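Squeaking herringbone floor over old joists, fix from above?

Posted Sat 22 February in Floors and Stairs

cedari_2686
Glue-down oak herringbone, 15 mm blocks on plywood, laid in December. The room has a patch near the middle that squeaks when stepped on. It does not squeak near the walls. Humidity in the room is steady. The ceiling below is finished plaster and I don't want to open it. Can this be fixed from above without lifting blocks?

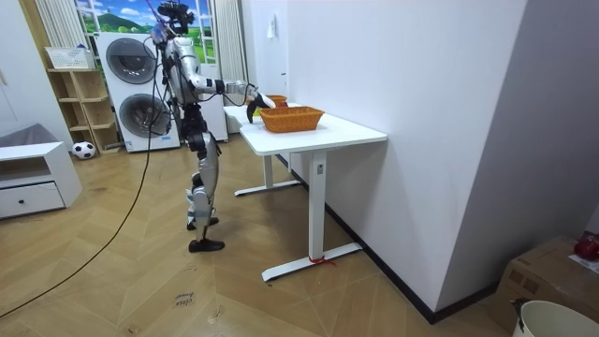 The joists run parallel to the window wall. The installer, Dinau, says the blocks are bonded and the noise is in the subfloor. I have no drawings for the joist spacing.

3 replies

baltic_ply
Tap test first. Use a plastic mallet handle and go block by block, marking hollow spots with painter's tape. A dull, solid sound means the adhesive is holding. If the hollow blocks line up with the squeak, drill a 2 mm hole in the joint between two blocks and inject a low-viscosity floor adhesive. Load the area with 200 pounds overnight. Clean squeeze-out before it skins over.

If everything sounds solid, the plywood is moving on the joist. Injection won't help there. You need breakaway screws driven through the block into the joist, and you have to find the joist first. Fill the holes with matching wax.

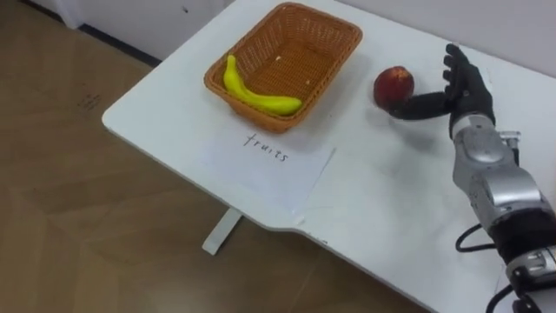
Table, basket and banana, with the floor beside it

Check the expansion gap too. Pull one length of baseboard. If the blocks are tight to the wall the floor can lift in the middle, and that alone will make noise.

Caltetti
had the same thing, put talc in the joints, went away for a month and came back. Bălan quoted me 900 to relay the whole room so I live with it

joist_and_a_half
Agree with the tap test. Don't use talc on a glue-down floor if you plan to inject later, it stops the adhesive from bonding. Write to Dinau before drilling anything, as holes you make yourself may affect the warranty.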